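Write the Rule Down Before You Record

Posted Jan 11, 2023 by Fitriani Subramaniam

Most of the arguments I hear about robot training data are about quantity. How many hours, how many homes, how many objects. I think we should be arguing about the written rules that people follow when they pick up the grippers. At most of the places I have worked with, those rules fit on half a page, and half of that page is about charging.

Take bottles and boxes, the most ordinary task there is. 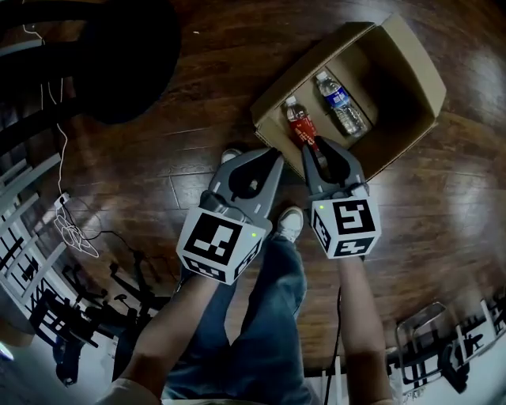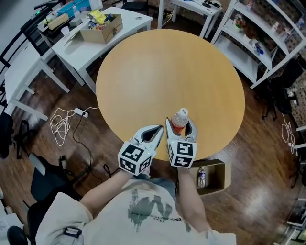
Ask ten people to do this kind of work and you will get ten versions of it. One keeps both grippers close together the whole time. Another parks the idle one out to the side. One closes the jaws near the cap, another goes for the middle of the bottle. All of them are doing the task correctly, as far as the task sheet goes. The sheet says "move the bottle" and stops.

In December I read through the operator instructions for a set we call Marikar. It holds 1,397 recordings made by 11 people. The instructions were clear about file names and very clear about battery levels. They did not say what counts as the start of a recording. Some people began with their hands already out over the object and some began standing up. They did not say what to do after a dropped bottle either, so a few operators stopped and deleted the take, and others picked the bottle up and kept going. You can train on either kind. What you can't do is find out later which kind you have, unless someone wrote it down.

I would like to see four things become normal practice.

First, define the start and the end. Say where the hands are and what has to be true of the object before the operator stops.

Second, keep the failures and label them. A missed grasp is useful if it is marked as one. Deleting it quietly makes the set look better than the work was.

Third, write a rule for the room. I don't mean that it should be clean. Cords on the floor and chairs near the work area are part of real rooms, and a robot will have to deal with them. But cords near people's feet are a safety matter, and the operator is looking at the gripper and not at the floor. Decide what stays, tape down what needs taping, and note it.

Fourth, give every rule sheet a version number and store it with the recordings. Clondgate does this and it costs them nothing. Ernitz did not, and when they wanted to combine two sets, over 3,000 recordings in all, they had no way to tell which instructions went with which half.

The usual objection is that strict rules make the data stiff. People stop moving naturally and you end up with one style of motion. I take that seriously. A rule that tells someone how to bend their wrist is a bad rule. But the four above leave the hands alone. They cover the edges of the recording, the mistakes, the room and the paperwork. Inside those edges, let people work the way they work.

The other objection is time. At Wastolico we spent two afternoons on our sheet, and most of that went to arguing over what "placed" means. We settled on the bottle being at rest with both jaws open and clear of it. Two people still disagree with that, and their reasons are in the notes at the bottom of version 2.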